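Filed under: Workshop notes / Kitchen corner

July, 9:40 in the morning

Today I continued with the counter in the Padell kitchen. Hafiz asked me to write down where the things stand, so that the evening group does not look for them again. The shelf budget from Osbridge is 73 dollars, so for now we work with what is already in the house.

I decided to keep the dry goods at the back, along the tiles, and the light wooden organizer beside them. The cutting board stays in front of the organizer. I would like to have that part for preparing only.

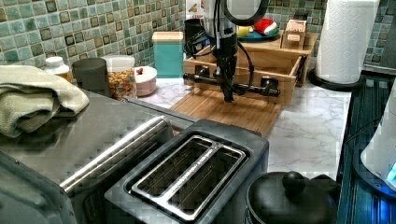
Back row with the cereal jar and canisters, organizer on the right of them.

The teal plate is on the raised shelf for the moment. Carla Bitar prefers it in the cupboard, and I have no strong opinion. The small wooden box can stay next to it. I want to put new labels on the canisters, in larger letters, also on the lids.

The toasting side is more difficult. We have too many appliances for this length of counter, and every one of them wants to be near the socket. 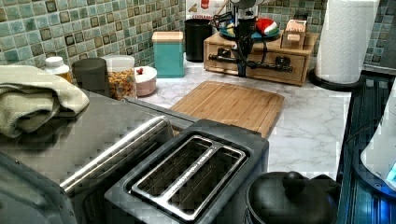
My proposal is to move the pot with the black knob to the lower cupboard and to find a hook for the green towel. I do not like to have cloth on top of an appliance. The paper towels are fine on their holder.

To do: measure the lower cupboard, ask Hafiz about the hook, empty the crumb tray of the toaster. Carla has the key for the Jirnthorpe storage if we need one more shelf.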